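My Afternoon With the Woman Who Wants You to Rent a Bin-Picking Robot

Posted in: Shop Visits, Automation
Filed under: interviews, small manufacturers
9 comments

I got to Clendedel a little after two on a Wednesday and spent the first ten minutes walking up and down the wrong side of the building looking for a door. When I did find one, Blažena Dvořáček was already holding it open with her foot, a mug in each hand. "Everybody does the loop," she said. "We should put up a sign. We've been saying that since July."

Blažena runs the trials side of Clendedel, which means she's the person you end up talking to if you've read the brochure for their Wusach kit and want to know whether it would work on your stuff. I'd written to her because three different readers had asked me about Wusach after my piece on conveyor feeders, and I had nothing useful to tell any of them. I'd seen the price list and the one-page flyer. That was it.

So, the basics. Wusach is a bin-picking package. You get the arm, the gripper, the software, and a few days of someone's time, and you get it on a monthly rental with a trial period up front. What it's meant to do is reach into a container of parts lying any which way and take them out one after another. If you've ever stood at a bench doing that for a whole shift (I have, two summers, brass elbows) you know why somebody might want to hand the job over.

"The trial is the product," Blažena told me, when I asked what made theirs different from the dozen others out there. "I know how that sounds. But most shops that call us have been burned once. They bought something on the strength of a video. So we say, send us your parts, or send us something shaped like your parts, and come watch. Bring your lunch. Stay all day if you want."

I asked how many takers they'd had. She went and looked it up, which I liked. They've run 31 trials so far. She wouldn't tell me how many of those turned into rentals, but she did say it was "more than half and less than I told my boss it would be."

We took our coffee through to the back, where they had long, skinny blocks going in and out of metal bins.

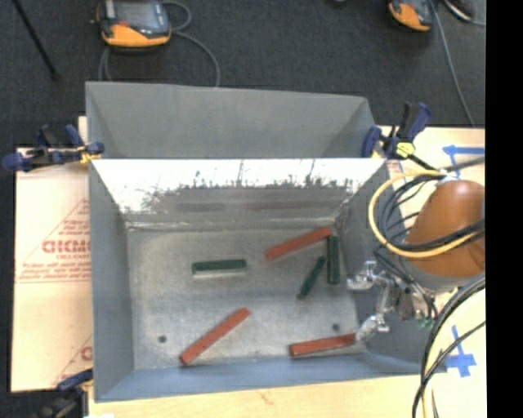 The Wusach trial bench at Clendedel, with red and green blocks in the front bin.

I'll admit the blocks surprised me. I'd expected castings or brackets or something with a bit of grease on it. Blažena says the blocks are the first thing they put in front of any new customer, before the customer's own parts come out of the box.

"A narrow block is a mean little part," she said. "People look at it and think it's a toy. Okay, so you try. It lies flat and there's hardly anything to get hold of. It leans on its neighbor and now you've got two parts that want to come up together. It gets up against the wall and your finger has to fit between the block and the metal, and sometimes there's no between."

She's right that it's harder than it looks. I kept my eye on one of the green ones near the side wall, and I couldn't have told you how I'd go after it myself without knocking something else over first. And a sloping wall doesn't help, because the gripper wants to come in straight and the wall is in the way before you get to the floor.

"Corners and walls," Blažena said. "If you only remember one question for your readers, it's that one. Ask the salesman to put the part against the wall. Then be quiet and watch his face."

Had anybody ever done that to her?

"Oh, all the time. I do it first now. I put it there before they can."

I wanted to know about the gripper, because it's the piece I get the most mail about. Wusach comes with a two-finger one as standard. You can order suction cups instead, but she steers people away from that unless their parts are flat and clean, and she was pretty blunt about it. "Suction is lovely in a showroom. Then you get oil, you get dust, you get a part with a hole right where the cup wants to sit. Two fingers are slower. I'd still take two fingers for most of the shops I visit."

How much slower? She wouldn't give me a general figure, and she got a bit stern with me for asking. It depends on the part and how full the bin is and how fussy you are about where the part gets put down. What she would give me was the number from their own acceptance run, the one they do before a kit ships: 240 picks, blocks only, with somebody writing down every miss. I asked what counts as a miss. Dropping it counts. Coming up with nothing counts. Coming up with two counts, even if both land in the right place, and that one apparently caused a long argument in the office.

"My colleague said two is a bonus," she said. "I said two is a miss. If your next machine expects one part and gets two, you're going to have a very bad morning."

The longest run they've done without anybody stepping in was 263 picks. She was proud of that, you could tell, but she also told me straight away that it was a good day with blocks and that I shouldn't print it without saying so. So I'm saying so.

Then we got to clamps. I'm a clamp person (regular readers know, I'm sorry) and I'd noticed that the bins on the bench were held with ordinary hand clamps, the kind you'd grab at any hardware store. I asked if that was how it would look at a customer's place.

"For the trial, yes," she said. "You have to be able to change your mind. The customer says, what if the bin was a little closer, what if it was turned. Fine, two minutes, we move it. If I'd bolted it down I'd be saying no all day." Once a customer settles on a layout, the rental includes a fixed base for the bin, and she says that's when people should stop fiddling. A bin that shifts a finger's width over the course of a week is, in her experience, behind a good share of the phone calls she gets.

Same thing with tape, by the way. She's a big believer in marking the table. There was blue tape down next to the bins, and she told me every kit goes out with a roll of it in the box. "It costs nothing and it's the thing people thank me for," she said. "They don't thank me for the software."

What do people complain about? She laughed at that and then gave me a real answer, and I was grateful, since I've done plenty of these visits where the answer is "nothing, they love it."

The first complaint is cables. A robot arm moves a lot, the cables move with it, and how they're tied up decides whether they last. Clendedel used to leave the routing to whoever was doing the install. Now there's a checklist. A shop named Schouten, who were among the first to rent, had a cable go on them in the second month, and Blažena drove out there herself and spent an evening on it. "They were very nice. They ordered pizza. I'd have been less nice."

The second is setup time. The flyer says you'll be picking on day one, and she'd like it taken off the flyer. "Picking, yes. Picking the way you want, give it the week." In her trials, a new part takes about 32 hours of people's time from the first try to something you'd leave alone while you went for a sandwich. Some of that is the customer's time too, and she thinks shops should budget for it and mostly don't.

The third is the handheld pendants. Some folks take to them right away and some never do. She told me she's watched a man who can run any mill you put in front of him hold one of those things like it was somebody else's baby. They've got a two-hour lesson for it now, and she teaches it herself when she can.

I asked about Wultbridge, because it comes up every time Wusach does. It's the other rental kit in this bracket and the monthly price is lower. I figured I'd get the polite brush-off. I didn't!

"If you've got one part, always the same, and you know it won't change, go look at them," she said. "I mean it. They're good at that. If you have twenty parts and a customer who sends you a new one every other month, come to me." She drank some coffee. "You can print that too. They know I say it."

There were a couple of things I didn't love. The trial is free, but shipping your parts in isn't, and if they're heavy that adds up fast. The minimum rental after the trial is six months, which feels long for a shop of four people. And the manual I was handed is written for somebody who already knows half of what's in it. I told Blažena so and she wrote it down on the back of my own business card, which means she no longer has my phone number.

I also asked her the question I ask everyone, about the people whose job it used to be. She took her time over it. At Schouten, she said, the woman who'd done the picking by hand is the one who runs the kit now, and she's the one who calls when something's off, and her calls are the useful ones. "She knows those parts. She'll say, it doesn't like them when they're all lying the same way. And I go and look, and she's right." Blažena didn't claim it always goes like that. She said at one other place it hadn't, and she left it there, and so did I.

If you want a trial yourself, you send in a short form with the part dimensions and a few photos of how the parts sit in the container you use. Use the real container, she asked me to stress, with the real mess in it. People tidy up for the photo and then wonder why the estimate was off.

I left a bit before five, by the correct door. I've got brass elbows going to her next month, a whole crate of them from my old boss, and she's promised to start with one shoved up against the wall.

Next visit: a shop that still sorts washers by hand and has no plans to stop.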